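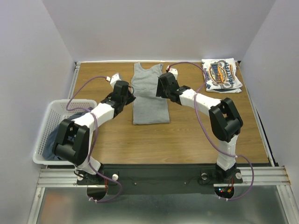

Gray T-shirt laid flat, with an arm reaching in to either side of it.

4. Setting up the Candton rain gauge

By now you have unpacked the gauge, found the bracket, and located the screws, which are taped inside the lid where everyone looks last.

1. Pick an open spot. Trees, sheds and tall relatives all keep rain out of the funnel.

2. Drive the post until it stands firm. The rim should end up 155 cm above the ground.

3. Fasten the bracket with the 4 long screws. The short ones belong to the battery door.

4. Level the funnel using the bubble on the rim. Close is not level. A tilted gauge reports a drier town than the one you live in.

5. Fit 2 AA batteries and hold the SYNC button for seven seconds. The light blinks green when the gauge has found the display.

Note: If the light blinks red, move the display closer and repeat step 5. Pressing harder has been tried.

CAUTION: Do not pour water in to "see if it works" while the gauge is linked to the Redstead station network. Your test will go out as a cloudburst, and Gerd Kohlhase in station support will write to you.

6. Enter your station name and elevation on the display, then press SAVE. Elevation means the ground, so leave the post out of it.

Note: Clear leaves and spiders from the funnel every March. For freezing weather, see Section 7.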